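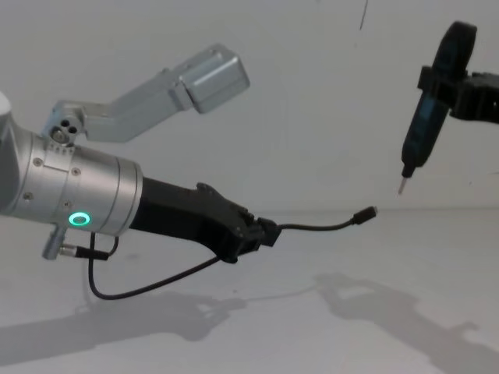
Ticket 1854
Project: Vunance cell controller
Component: planner / two-arm coordination
Site: Mokarville lab
Priority: 2
Status: Closed, fix merged
Summary: Left arm stops short of the approach pose when it is holding a cable. Planner reports collision between held object and right tool.

Original report

Running the cable and driver task on the two-arm cell. Left arm grasps the cable behind the plug, right arm holds the tool, both move to a facing pose over the table. Left arm is supposed to close the last stretch slowly under force monitoring. On most runs it never starts that move. The planner returns NO_PATH and the task node goes to HOLD. Both arms stay where they are with the grippers closed. No protective stop and no fault on either arm controller.

If I clear HOLD and retry without moving anything, it sometimes plans on the second or third try. If I release the cable and run the same move with an empty gripper, it plans every time.

Started after we updated to the October build. The previous build on the same cell did not do this, but the cable model was also changed in October, so I can't say which one it is.

Steps to reproduce
1. Start the cell with the default scene file.
2. Run grasp_cable on the left arm and grasp_tool on the right.
3. Run move_to_facing.
4. Run approach_slow.
5. Watch the task node. It goes to HOLD before any motion on the left arm.

Log excerpt

planner: request approach_slow, group left_arm
planner: start state valid: false
planner: contact: held_cable / right_tool
planner: sampling 1000 start perturbations
planner: no valid start state found
task: NO_PATH, entering HOLD

Comment, support

Start state is being rejected, so this is not a path search problem. The planner believes the cable is already touching the tool before the move begins. Please send a view from the head camera at the moment of HOLD, and the attached-object geometry from the scene dump.

Comment, reporter

Scene dump attached to the ticket. Head view:

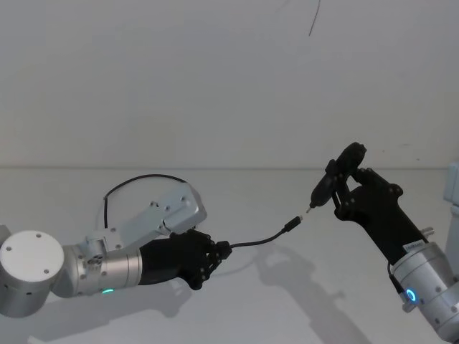

Head camera view, facing pose. There is a narrow gap between the plug and the tip of the held device.

The scene dump has held_cable as a straight capsule going out from the left hand. The real cable sags after it leaves the fingers and then curves back up to the plug. The model doesn't do any of that.

Comment, support

Agreed, that matches the contact pair. In the October build the cable is attached as one straight capsule along the grasp axis, with the length taken from the scene file. The old build attached only the plug, as a small box at the measured pose, and ignored the cable. The straight capsule is longer than the actual reach of a sagging cable, so its far end lands inside the tool geometry.

The retries that succeed are explained by the start state perturbation. With enough samples it occasionally finds a joint offset that pulls the capsule clear of the tool. We would not rely on that. It means the arm begins the slow approach from a pose that was shifted to satisfy a wrong model.

Two things to try, one at a time please:

a) Set attached_object.cable.mode to plug_only. This goes back to the old behavior.
b) Leave the mode alone and turn on perception.update_attached. The plug pose from the head camera will then be used to place the end of the capsule.

Comment, reporter

Tried (a) first. approach_slow plans on the first request. I repeated it until I was satisfied and got no HOLD. Downside: the planner now knows nothing about the loop of cable near the left wrist, which goes up over the bracket in the view I sent. On a different task that loop could catch on something. I don't want to leave it like this.

Tried (b) with the mode back at default. Better but not clean. The end of the capsule moves to the right place when the plug is detected. When the detection drops out, the scene goes back to the straight capsule and we get the same HOLD again. Detection drops out when the right hand comes close to the plug, so it fails at exactly the pose where we need it.

Also noticed that the pose filter resets on every dropout. After a reset the first estimate jumps before it settles. I have seen one valid start state go invalid between the check and the plan request.

Comment, support

Reproduced the dropout in replay from your recording. Filter reset is a bug and is now tracked here along with the original problem. Changes made on the branch:

- The attached cable is now a chain of short capsules fitted to the segmented cable, from the fingers to the plug.
- If the plug is not detected, the last good pose relative to the left hand is kept. It expires when the left gripper opens or the hand rotates past the limit in the config.
- The pose filter no longer resets on a single missed detection.
- Start state perturbation is off by default for slow approach moves. An invalid start state is now reported as START_INVALID with the contact pair, so it doesn't look like a search failure.

The wrist loop is handled separately. It is a static padded volume around the bracket on the left arm. It is larger than it needs to be and you may see it block some elbow-down solutions.

Comment, reporter

Branch installed. approach_slow plans first time with the default mode and update_attached on. I covered the plug with a piece of card after move_to_facing to force a dropout. Pose was held and the plan still went through. Opened the gripper and the held pose expired as described.

Padded volume did block one solution on the return move. Seeded the return with the elbow-up configuration and it goes through now. Config change is in our site file, no need for you to carry it.

The Jirkis bridge still translates START_INVALID to its generic code 2, so the operator panel shows the old text. The panel text is cosmetic for us, but the Ševčík cell uses the same bridge and they read that code in a script.

Comment, support

Bridge mapping moved to its own ticket. Branch merged to main. If you are staying on the October build, use plug_only and keep the padded volume from the branch, it loads without the rest.

Closing.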